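Laltolbridge Community Boards
Home | Garden | Kitchen | Swap Table | Rules | Log in
Print this thread | E-mail this thread

Kitchen > Fruit and veg storage

Topic: Mixed fruit in one box, yes or no?

ningsih_r wrote:
We get the mixed lot from the Trotton stall and it all ends up in one shallow box on the table: cherry tomatoes, green tomatoes, mandarins, a few longans. My sister says the green ones should be kept apart. I say a box is a box. Who sorts and who doesn't?

Gilang Oei wrote:
I sort. Green tomatoes in one place, citrus in another. Mandarins go mouldy from the bottom and you don't notice until the smell. Put them where you can turn them over.

dindamano66 wrote:
Don't bother. I've had everything in together for 13 years and eaten nearly all of it. If something is soft, eat it that day.
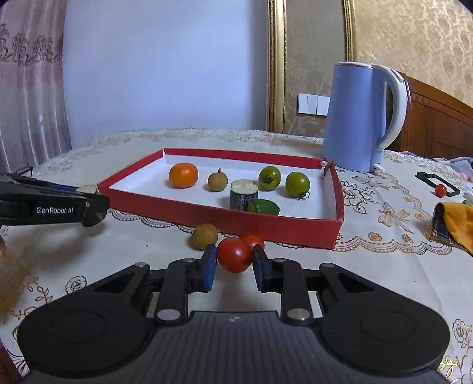
I use a shallow box as well, one layer only. Deep bowls are the problem. You forget what is underneath.

Kamarul T. wrote:
Disagree with dindamano66. Ripe fruit brings the green tomatoes on faster. That's fine if you want them red, but I want mine green for relish. Mine go in the cellar in November and stay well away from the apples.

dindamano66 wrote:
Then use them the day you buy them. Most people want them red.

Kamarul T. wrote:
Most people, maybe. She didn't say what hers were for.

ningsih_r wrote:
Half for frying, half to ripen. So I suppose we're both right, which my sister won't like. What about the longans? Fridge or table?

Sugeng Entili wrote:
Fridge, in a paper bag, skins on. On the table the shells dry out and go hard to peel. Leave the bit of stem on if there is one. Cherry tomatoes I'd keep on the table, they lose their flavour in the cold.

Gilang Oei wrote:
Agree on the longans. I put cherry tomatoes in the fridge once they're fully ripe, though, and take them out an hour before tea. The flavour is fine.

Sugeng Entili wrote:
We'll have to differ on that one.

ningsih_r wrote:
Okay, green ones for frying are going in the laundry, the rest stay put. Longans are in the fridge as of tonight.

Replies: 10 | Views: 664

Recent topics in Kitchen
- Manzano peppers, freezing whole
- Jar lids that won't seal
- Green tomato relish, less sugar
- Getting mandarin stains out of a tablecloth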